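Vistberg Lab > Threads > Manipulation

1/ OK, I have been sitting on this since December and I finally get to talk about it! We've been teaching an arm to restock medical supplies, and the thing that moved our numbers most was a change to how we collect demonstrations. Same network, same training time.

2/ The task sounds easy. Pick up a sealed packet, put it in the right blue bin. But thin packets are awful for a gripper. They crinkle, they slide, they hang at a different angle every time you grab one.

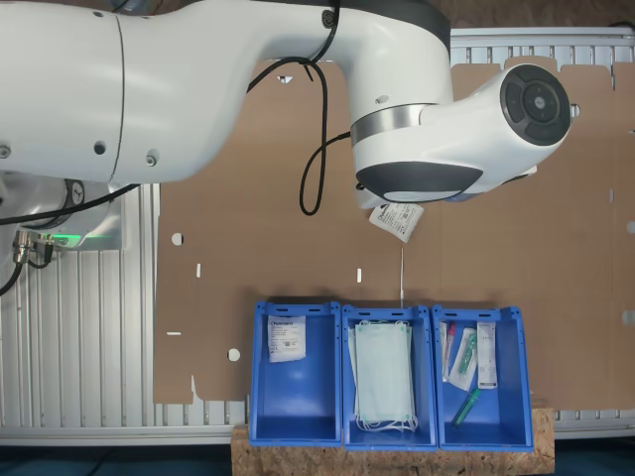
3/ Our old recipe was to record clean demos only. Shufen Luo would drive the arm, and if she fumbled a grasp we threw the whole episode away. Lanying Cui kept asking why we were deleting the most interesting part, and she was so right.

4/ So now we keep the fumbles, as long as the operator recovers. We mark the moment things go wrong, drop the mistake itself from the training loss, and keep everything after it. The policy sees what a bad spot looks like and how a person gets out of it.

5/ We call the labeling tool Kisten (Zixuan Ding named it, it's German for boxes, we had bins on the brain). It takes one keypress during recording and a quick pass afterward.

6/ Numbers! The clean-only set had 1,016 episodes. The recovery set has 581. The smaller set won on every item type we tested, and the gap was biggest on flat pouches. I made Kaiwen Tang rerun the whole evaluation before I'd believe it, and it held up.
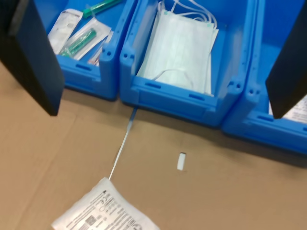 Masks in the middle bin, syringes on the left, and a packet down on the cardboard in front.

7/ Things that still go badly: swabs. Long, thin, light, and the fingers can hide them from the wrist view right when you need to see them. Xiaoqing Xiao has 2 ideas for this and I love both of them.

8/ Also, we had 4 operators, and their recoveries look really different from each other. Shufen backs way off and starts over, Kaiwen nudges the packet until it behaves (so patient!!). Mixing styles seems to help, but I don't have a clean ablation for that yet, so please don't quote me.

9/ Writeup is coming once the swab runs finish. If you've tried keeping recoveries in your own data, tell me how you pick the start point, we argued over that for weeks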